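Trabajo final de la asignatura Proyectos de Automatización
Plan de compra de equipo para la captura de demostraciones con pinzas de mano
Autor: Patricio Garrido
Fecha de entrega: 7 de septiembre de 2020

1. Objeto del trabajo

El proyecto Bevano quiere enseñar a un brazo robótico tareas domésticas sencillas a partir de demostraciones hechas por personas. Para eso se usan pinzas de mano con cámara, una en cada mano. El operador hace la tarea con ellas y el sistema guarda el vídeo y la posición de cada pinza.

Mi parte del proyecto no es el entrenamiento del brazo. Me encargaron el plan de compra: qué hay que adquirir, en qué orden, y qué se puede dejar para el ejercicio siguiente. El presupuesto se cierra en diciembre y todo lo que no esté pedido para entonces pasa a una nueva solicitud.

2. Situación de partida

Las sesiones se hacen en la sala grande del local de Toledo. Es una sala compartida, con estanterías, mesas y puestos de trabajo, y no se puede reservar entera. Trabajamos con un juego de 2 pinzas, izquierda y derecha. Los cuerpos son de plástico y los dedos llevan almohadillas negras. Detrás de los dedos va montado un cubo con marcadores impresos en blanco y negro, que sirve para calcular la posición relativa entre las dos manos.
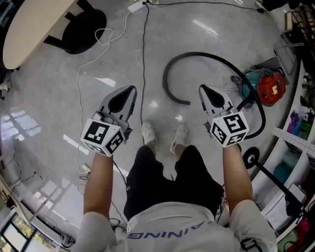
El juego actual se comparte entre todos los turnos. Si se rompe una pieza, se para la sesión completa, y eso ya ocurrió dos veces durante el periodo que cubre este informe. En ambos casos la avería fue menor (una almohadilla despegada y un conector flojo), pero no había repuesto y se perdió el resto de la tarde.

3. Método

Durante las prácticas anoté las interrupciones de cada sesión y su causa. Registré 20 interrupciones en total. Las agrupé en cuatro tipos: alimentación y cables, piezas mecánicas, marcadores que el sistema no reconoce y almacenamiento lleno. El primer grupo fue el más numeroso. El de almacenamiento fue el menos frecuente, aunque cada parada de ese tipo resultó larga porque había que copiar los datos a otro disco antes de seguir.

Después pedí precios a dos proveedores, Benholm y Binell. A los dos les mandé la misma lista, con las mismas cantidades, y les pedí que separasen el transporte del material. Binell lo hizo así desde el principio. Benholm mandó un precio cerrado por lote y hubo que pedirle el desglose por segunda vez.

4. Necesidades detectadas

4.1. Segundo juego de pinzas. Es la partida más cara y la que más reduce las paradas. Permite tener un juego en uso y otro en revisión. También permite que dos operadores graben a la vez en tareas distintas, siempre que haya sitio.

4.2. Repuestos. Almohadillas, dedos y cubos de marcadores. Los cubos conviene pedirlos ya montados. Probamos a pegar los marcadores a mano y la alineación quedó mal en varias caras.

4.3. Alimentación y cableado. Ahora usamos regletas apoyadas en el suelo y el operador camina entre los cables. Propongo canaletas de suelo para los recorridos fijos y una toma elevada en la zona de grabación. Es una partida pequeña - la más barata de todas - y se puede instalar sin cerrar la sala.

4.4. Almacenamiento. Un disco en red al que se vuelquen los datos al final de cada turno. Con la capacidad actual hay que borrar o mover sesiones antiguas antes de empezar las nuevas.

4.5. Mobiliario y objetos de prueba. No propongo comprar nada. Las mesas de la sala sirven y los objetos se traen de casa o se reutilizan.

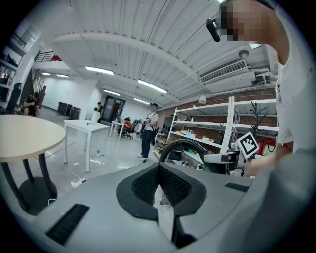

Figura 2. Vista de la sala desde una de las pinzas de mano.

5. Reparto del presupuesto

El segundo juego de pinzas se lleva unos 55 de cada cien euros del total. El resto se divide entre almacenamiento, repuestos y cableado, por ese orden. No incluyo las horas de montaje porque las asume el propio grupo.

En material mecánico la oferta de Binell es más baja, pero su plazo de entrega es más largo. Benholm puede servir los repuestos enseguida y el disco en red sale mejor de precio con ellos. Propongo por tanto repartir el pedido: pinzas a Binell, y repuestos, disco y canaletas a Benholm. Supone dos facturas y dos recepciones, cosa que la administración ya ha aceptado.

6. Calendario de compra

Primero, canaletas, toma elevada y repuestos. No dependen de nada más y corrigen la causa de interrupción más repetida.
Segundo, el juego de pinzas. El pedido tiene que salir con margen suficiente para recibirlo antes del cierre de diciembre.
Tercero, el disco en red. Si el presupuesto se recorta, es la partida que retrasaría. Mientras tanto se puede seguir copiando a discos sueltos.

7. Limitaciones

El registro de interrupciones lo llevé yo solo y únicamente en los turnos a los que asistí. Es posible que en los demás el reparto sea diferente. Tampoco he podido medir el desgaste de las almohadillas, así que la cantidad de repuestos es una estimación hecha con los operadores. Habría que revisarla cuando el segundo juego lleve un tiempo en uso.

Queda pendiente confirmar con Binell si la garantía cubre los dedos de las pinzas o solo el cuerpo. En la oferta escrita no aparece.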